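Drarano 4 announcement — what are we expecting?
E-readers and Tablets > News and Rumours

inkwell_pete
Posted 17th October

Drarano have put a line on their site saying a new reader is on the way and that details will follow later in October. No picture, no price. The shop listing for the current model has gone to "limited stock", so I'd guess the new one replaces it.

The leak doing the rounds comes from a case maker called Drullari. Their trade sheet lists a sleeve for a "Drarano 4" with a cut-out on the long edge, which would fit page buttons. The same sheet gives a slightly narrower body than the one we have now.

I read mostly in bed and in coat pockets, so narrower suits me.
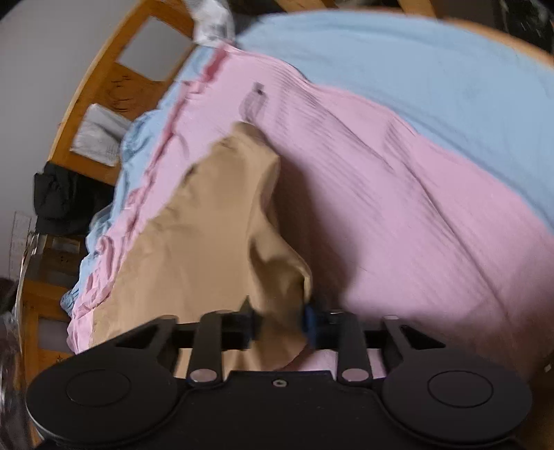 marrowfat
Narrower is no use to me if they've kept the screen the same height. You end up with fewer words on a line and more page turns. I'd sooner they left the size alone and sorted out the battery.

inkwell_pete
What's wrong with the battery? Mine goes weeks.

marrowfat
Mine did for the first year. Now it's 4 days with the light on low and wifi off. Drarano support told me to do a full reset, which made no difference and lost all my collections.

tessellate
The Drullari sheet isn't worth much. They listed a case for a Drarano colour model two years ago and that never came out. Case makers guess so they can be first on the shelves.

low_tide
I don't agree. They got the Steyn reader right down to where the charging port was. They must have had drawings for that one.

tessellate
One right and one wrong, then. I'll wait for the announcement.

low_tide
Fair enough. But a cut-out on the long edge is an odd thing to guess at. Every other case they sell is plain down that side.

gorse
Has anyone moved from Drarano to Steyn? I'm thinking of doing it before the new one comes out, as the Steyn is on offer at Darnwood until the end of the month. Roughly 100 pounds with a basic cover.

bindweed
I did, last spring. Page turns are quicker and the light is more even. Library loans are a pain though — you have to put them on by cable, and it drops the cover pictures. If you borrow a lot of books I'd stay where you are.

gorse
I borrow nearly everything. That's probably a no, then.

marrowfat
The cable business takes a minute at most. I wouldn't let that decide it.

bindweed
It takes a minute if the computer is already on. Mine usually isn't.

inkwell_pete
Back to the new one. My list would be page buttons, USB-C and a body that fits an inside pocket with the case on. My present one only goes in the outside pocket of the jacket I wear to work, and only without its case.

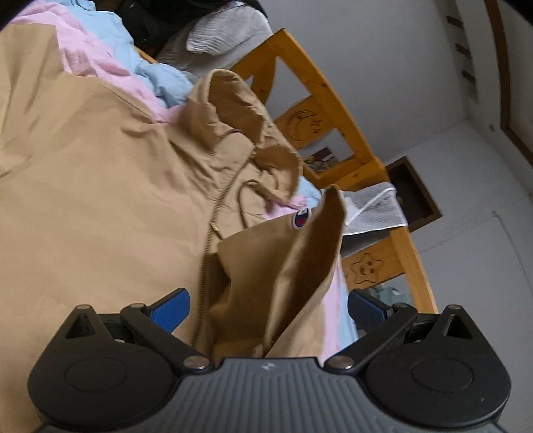

Tan jacket, hood and zip

quillpen
Page buttons would do it for me. I can't use the touch screen with gloves on and I'm at a bus stop for 5 minutes every morning.

tessellate
Buttons are one more thing to break. The left one went on my old reader and it couldn't be repaired for less than the price of a new one.

quillpen
You'd still have the touch screen if that happened.

low_tide
Darnwood have put up a holding page for the new one. It only says "register your interest", but it does have boxes for two storage sizes.

inkwell_pete
Thanks, I've registered. I'll change the thread title when there's a price.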